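Textiles at Home
Kinley College, Evening Program
Handout 3: Quilting, Stitch by Stitch

Before we start: please bring your fabric scraps from last time, plus a needle you like and any thread at all. The thread can be ugly. We'll be cutting the samples open anyway.

What quilting is

At its plainest, a quilt is a top, a filling, and a back, held together by stitches that go through everything. The three parts are called the face, the batting, and the backing, and you'll hear me use "sandwich" for the whole stack, as most quilters do. The stitches are the part I get excited about! A loose filling inside a bag slides down to the bottom and bunches up in the corners. Run a line of thread through it and it stays put, and you also get a surface with hills and valleys that catches the light (hold your coat sleeve next to a window this week and look at it sideways).

People worked this out a very long time ago and in a lot of places. Padded clothing was worn under armor. Quilted petticoats kept people warm in drafty rooms. In Bengal, worn saris were layered and covered with running stitch to make kantha, and in Wales and the north of England there were quilts in a single color where the whole design was in the stitching. We could spend a term on any of those, and I'd happily do it.

Where you meet it today

Winter jackets, oven mitts, moving blankets, potholders, dog coats, the lining of a good toolbox. And beds, of course. We tend to think of the quilt on top of the bed, and forget that the mattress underneath is often quilted too, edge to edge, and usually hidden under a sheet from the day it arrives.

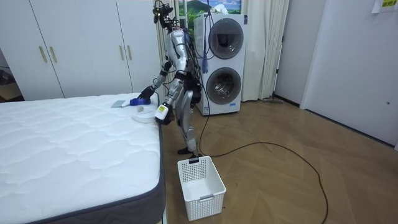
Textiles at Home / Handout 3 / page 2

Words you'll need

Batting: the filling. Cotton, wool, polyester, or a blend. Also called wadding.
Loft: how thick and springy the batting is. High loft gives you big puffy hills. Low loft lies flatter and is much kinder to a beginner's fingers.
Channel: the space between two parallel lines of stitching, as on a puffer jacket.
Cell: a space closed in on all sides by stitching, such as a diamond or a scallop.
Ticking: a tightly woven cloth, traditionally striped, made to keep feathers from poking through.
Piping: a narrow covered cord or folded strip sewn into a seam to finish an edge.
Tufting: tying or stitching right through at single points, with no lines between them.

Why the pattern matters

Take two squares of the same cloth with the same batting. Stitch one with lines close together and the other with lines far apart. The close one comes out firm and flat, almost like a placemat. The other stays soft and fat. Same materials, completely different cloth! When the old stitchers at Vamgate taught new hands, they started with exactly this comparison, and I've never found a better first lesson.

Shape changes things as well. Straight channels fold easily in one direction and fight you in the other, so a jacket bends well around the body. Diamonds bend more evenly. Curved cells have no long straight line for a fold to follow, and they give a lovely rounded puff, with the seams sunk down between. Rows of scallops that look a bit like clouds are a good pattern to study because the eye reads the whole surface before it finds the repeat.

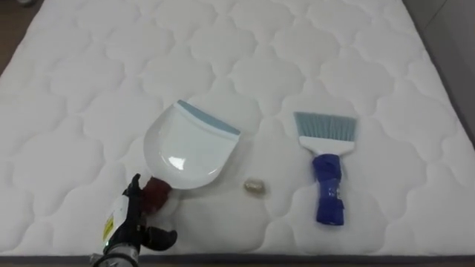
Hand and machine

A hand quilter usually works with a rocking motion, loading a few stitches onto the needle before pulling the thread through. Slow, yes, but wonderfully calming, and the stitches have a slight dimple that machine work doesn't quite copy. A home machine uses two threads that lock together inside the sandwich. If you see loops on the back, the top tension is probably too loose, so rethread first and adjust afterward.

Factory quilting machines carry a whole bar of needles and feed the layers from rolls. The Standow sample book, which is on the shelf by the door, has more than 300 stitch patterns in it. Please turn the pages from the corners, and spend some time with the chapter on curves.

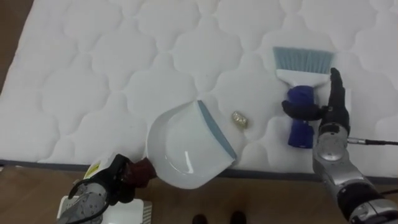 In-class exercise: two small squares

1. Cut four pieces of plain cotton and two of batting. The Panicker offcuts in the blue folder are fine for this.
2. Stack each sandwich and baste it with long, loose stitches from the center out.
3. Quilt the first square in straight channels. A ruler and chalk will help.
4. Quilt the second in scallops, tracing around a cup. Start in the middle! Starting at the edge pushes the extra cloth inward and you'll end up with a pleat.

Pull out the basting, press only around the outside, and fold both squares in every direction you can. Write down which way each one resists. Then cut straight across a seam and look at how far the batting is squeezed where the thread goes through.

For next time

Find one quilted thing where you live and draw its pattern, just one repeat, as large as your page allows. Mark where the stitching line begins if you can find it. We'll pin the drawings up together and move on to binding and piped edges.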